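Kleiner Thread zu meinem neuen Lieblingsgadget, weil so viele gefragt haben 🧵 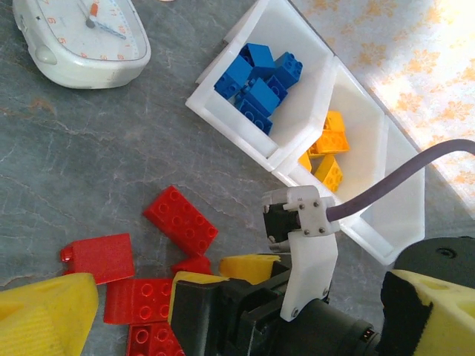

Also: Ich hab mir die externe SSD von Huttunen geholt, die Brosden mit 2 TB. Eigentlich wollte ich nur ein Backup für meine Urlaubsfotos, jetzt steckt sie ständig am Laptop. Am ersten Abend hab ich gleich mal 2.242 Fotos rübergeschoben und war fertig, bevor mein Tee gezogen hatte! 

Die Software dazu ist leider so lala. Das Backup-Programm startet nach jedem Update auf Englisch, und die Ordnerauswahl hab ich erst beim zweiten Anlauf kapiert. Seija Kallio hat mir dann den Tipp gegeben, einfach alles von Hand zu kopieren. Mach ich jetzt so.

Das mitgelieferte Kabel ist ein Witz, so kurz!! Hab fünf Euro für ein längeres ausgegeben, läuft genauso schnell.

@ Niilo Seppälä, weil du gefragt hast: am Fernseher geht sie auch, musst sie aber vorher in exFAT formatieren (vorher alles sichern, bitte, bitte).

Im September soll wohl eine Version mit Fingerabdrucksensor kommen. Brauch ich nicht. Will ich trotzdem 😅

Diese Seite verwendet Cookies. Mit der weiteren Nutzung stimmst du dem zu. Mehr erfahren | OK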